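April, 7:40 am

Second morning with the corridor light trial on Druswood ward and I'm so pleased with how it looks! The old ceiling panels are off at the east end and the new low-level strips along the skirting are doing the night work by themselves. Walked it at 5 before the day shift arrived and could read every door number without squinting.

Settings as left last night: strips at 8 percent, warm setting, bed bay side off completely. Rumer controller in the linen cupboard, Gil sensors above the bathroom doors. The sensor outside bay 2 still trips when the drinks trolley goes by. Turned its angle down a notch and taped over the left third of the lens (masking tape, temporary, must replace with the proper clip-on shade).

Meter readings at patient head height with the bay curtains drawn: far lower than I'd hoped for, basically the bottom of what the meter will show. Curtains open, it jumps. So the curtains matter more than the dimming, and I spent two weeks fussing over dimming. Lovely result all the same.

Night staff comments, copied off the clipboard:
- much nicer walking back from the medication room
- drug chart too dark to read at the station, need the desk lamp
- can the bathroom light come up slower? it's a slap in the face at 3

The third one is easy. Ramp time was at the factory value of 2 seconds, I've put it to 8 and will ask again tomorrow. For the charts I tried the Urketti lamp with the bendy neck, aimed down and away from bay 1. Good pool of light on the desk and hardly any spill on the wall. Want two more of these, and the heavier base, the light one tips if you pull the neck forward.

Falls risk people want the bathroom threshold brighter. Fair. Added a short strip under the handrail and it picks out the step edge beautifully, I kept going back in to look at it.

Money: 2000 left in the fittings line. The lamps come out of that, plus 60 for shades and clips. Should leave enough to do the west end with the same strips if we reuse the brackets.

To do
Proper shade for bay 2 sensor
Label the Rumer override switch, it got turned off by someone looking for the fan
Repeat meter readings with the blinds up, full moon if I can get it
Ask the day room if they'd like the warm setting for evenings too (I think they'd love it)

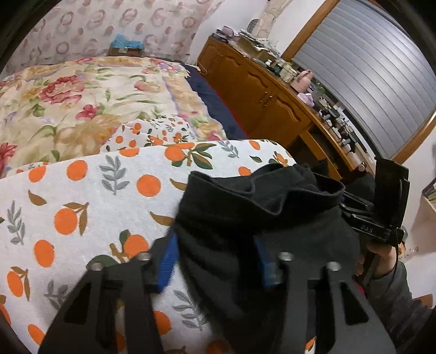 Yavuz Karaca: Go easy on the 8 second ramp please. Some of our patients are through the bathroom door and halfway to the toilet in less than that, and they'd be doing it in the dark. Could we try 4, and have the handrail strip come on at once? Happy to stay on after my shift and walk it with you.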